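Ghoneim @ghoneim_hollance
Monday, December 28, 2020

A thread on the Hollance to Famimville bus, for anyone who has asked me about it over Christmas and got a short answer.

The timetable changes again in the new year. The new one is up at the stop outside the chemist. It isn't on the website yet, so don't go by the website.

The 1545 from Hollance still runs. It now goes by Ustau Road and misses out the hospital. If you need the hospital you want the one before it, and that one leaves from the other side of the square.

I've been getting this bus since June, when I gave up the car. Before that I'd used it perhaps twice in my life. I'd lived in Famimville all that time and couldn't have told you where it stopped.

Cost first. A day return is cheaper than parking in Hollance for the morning. A weekly ticket only pays if you go in four days or more. I go in three, so I buy singles and returns and keep the stubs in a tin.

You can pay by card on the newer buses. On the older ones the reader is often switched off. Carry coins. The drivers are decent but they can't change a twenty.

Sundays are poor. There's a bus in the morning and a bus back late in the afternoon, and if you miss the second one it's a taxi or a very long walk by the river. I've done the walk once, in good boots, and I don't recommend it in the dark.

Masks: most people wear them, and the windows are kept open. Take a hat. The seats over the back wheels are the warmest and the ones at the front by the door are freezing.

Route number, as three people have asked me: it's the 2277 on the ticket and the 10 on the front of the bus. Same bus. The long number is for the company's own paperwork and you can ignore it.

The stop at the top of Ustau Road has no shelter. It had one until the autumn. I wrote to the council and had a letter back saying it is "under review". I've written again to ask who is reviewing it and by when.

If you're waiting there in the rain, the porch of the old chapel is open and you can see the bus coming down the hill from it. Leave yourself time to cross. The drivers won't stop unless somebody is at the post with an arm out. 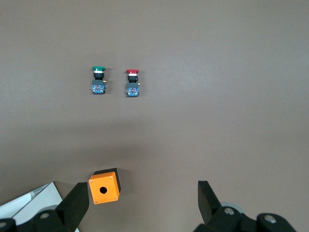
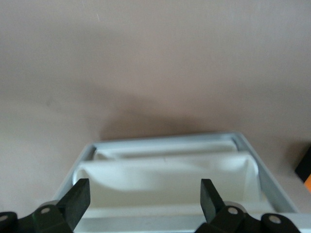
Right, connections. If you're going on from Hollance by train, allow 2 buses' worth of time. The bus is meant to get in ten minutes before the train goes and on market days it never does.

Coming home is easier. The last bus waits for the train if the driver knows there's someone on it, so ring the depot before you set off. They do pick up. The number is on the back of the timetable, in very small print.

Dogs are allowed if they stay on the floor. Bikes aren't. Pushchairs go in the space behind the driver, and if there's a wheelchair in it already you have to fold yours.

Someone asked if it's worth giving up a car for. I couldn't tell you. It depends where you work and whether you mind getting up early. I read more than I used to and I'm late for things about once a fortnight.

I'll type out the whole new timetable tomorrow, as the print at the stop is already getting wet behind the plastic. If you spot a mistake in it, reply to that one and I'll put it right.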